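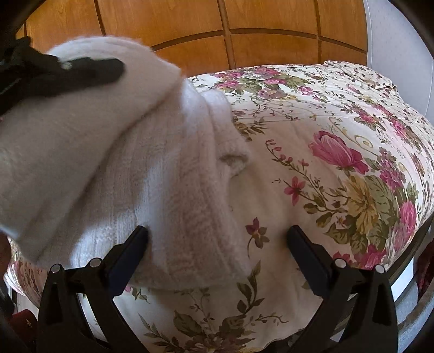

Towel folding with the hand-held gripper: what I wish I'd had taped to the wardrobe

I've been recording household chores for the Sarport project since spring, and towels are what I've done most of. People keep writing to ask how I set up a bedroom for it, so I've put my tips on one page. These are for cloth on a bed. Dishes are a whole other business and I'm still pretty bad at them!

Start with the bed. Pull the spread tight at the corners you'll be working near and leave the rest alone. I used to iron mine (yes, really) and then Helge Ekström, who checks our recordings, told me he'd much prefer a bed that looks like somebody's bed. A system that has only ever met smooth white sheets gets lost the minute it meets roses and tulips. So use the flowery spread, use the striped one, use the ugly one from the guest room. Swap after every 27 folds or so you'll forget which one you're on.

A white terry towel on a busy print is a nice place to begin. You can tell towel from bed at a glance, and the thick loops give the fingers something to hold. Thin dish towels slide right out — save those for when your wrists know what they're doing.

Wash new towels twice before you record with them. Fresh from the store they're stiff and fold like cardboard, and then your examples teach a fold that won't work on anything that's been through a dryer. Skip the fabric softener too. It makes terry slick.

Now the folding. Come in low, with both fingers open wider than you think you need, and let one finger slip under the edge while the other comes down on top. Close, wait a beat, then lift. That little wait matters a lot. If you snatch at the cloth the fingers pinch only the top loops, the edge drops, and you've got a half fold with a long roll in it.

If you do drop it, keep going! My first week I stopped and started over every single time, and I threw away 108 recordings that would have been perfectly useful. Grab the edge again, straighten it out, finish the fold. A robot is going to drop towels too, and it has to learn from somebody how to pick up where it left off.

Move at the speed you'd use to put a sleeping cat on a chair. Helge says slower is fine, but I found that when I go very slow I start wobbling, and the wobble gets recorded right along with the fold.

Start each fold from a different mess. I toss the towel from the foot of the bed and take it however it lands. If you lay it out neatly every time you'll have 278 copies of the same fold, and I know this from experience (sorry, Helge).

Keep your other hand out of it. This is so hard. Mine kept sneaking in to flatten a corner, so now I hold a clothespin in it and that's enough to remind me.

Light: curtains open, ceiling lamp off, if the day allows. My bedroom gets a hard stripe of sun after lunch that crawls over the bed, so I do mornings there and afternoons in the hall.

Write your notes right after each batch. Which towel, which bedspread, anything odd. I use a pencil and the back of an envelope and type it up at night. I promise you won't remember by supper whether it was the bath towel or the beach towel.

And take a break when your thumb gets sore. Two short sessions beat a long one, and the folds at the end of a long one are sloppy in a tired way that doesn't look like anything else. I shake my hand out, put the kettle on, and fold the real laundry with my own ten fingers, which feels like cheating.

Next up I'm trying pillowcases. Inside out ones. Wish me luck.

Recent tips
Socks: pairing them one grip at a time
Getting the Arness drawer to open without a fight
Cleaning finger pads after a kitchen session
Labeling your batches so you can find them again

Posted 24/09/2018 | Contact | Back to top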